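Aus den Projekten
Textile Handhabung: Vorführphase in Irkberg abgeschlossen

3. Mai 2022. Das Verbundprojekt Sedamberg hat die erste Erhebung von Handvorführungen zum Umgang mit Kleidungsstücken beendet. An der Außenstelle Irkberg wurden 1000 Durchgänge aufgezeichnet, auf die sich 34 Bedienpersonen verteilten.

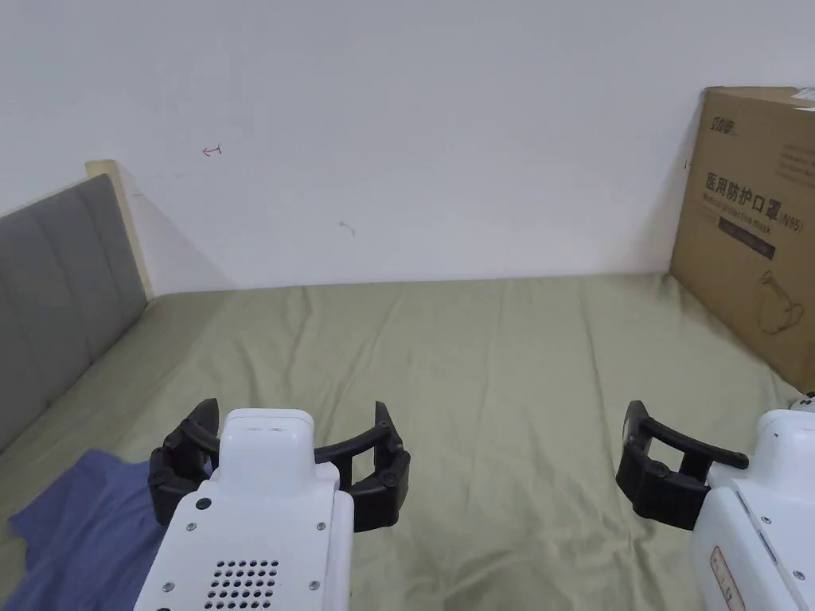 Die Vorführungen erfolgen mit handgeführten Greifern, deren Bewegungen später auf den Roboterarm übertragen werden. Erfasst werden Öffnungsweite, Lage und Geschwindigkeit beider Hände. Als Arbeitsfläche dient neben dem Tisch auch das Bett mit Spannbetttuch, dessen Falten und nachgiebiger Untergrund höhere Anforderungen an die Bahnplanung stellen. Jeder Durchgang beginnt mit geöffneten Fingern oberhalb der Fläche.

Für das Anlernen von T-Shirts gilt seit der Überarbeitung des Leitfadens eine einheitliche Reihenfolge der Griffe. 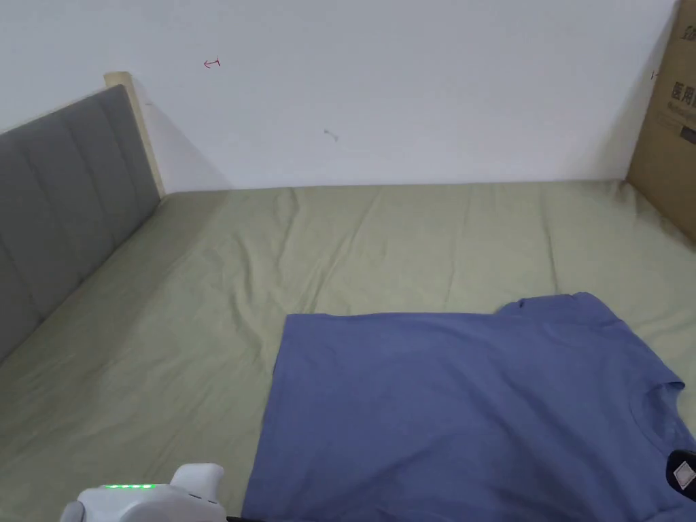
Abweichungen hiervon sind im Protokoll zu vermerken. Durchgänge ohne Vermerk werden bei der Prüfung zurückgestellt; in der ersten Erhebung betraf dies 84 Aufzeichnungen. Sie werden derzeit vom Projektpartner Skendden gesichtet. 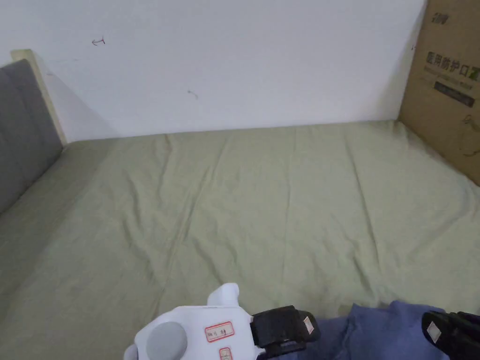

Handgeführter Greifer beim Fassen von blauem Stoff.

Die zweite Erhebung umfasst 6 weitere Aufgaben, darunter das Wenden von Kissenbezügen. Die Steuerungssoftware Saithong wird hierfür um die Fernbedienung des Arms ergänzt. Anmeldungen für die Einweisung nimmt die Geschäftsstelle bis Ende Mai entgegen.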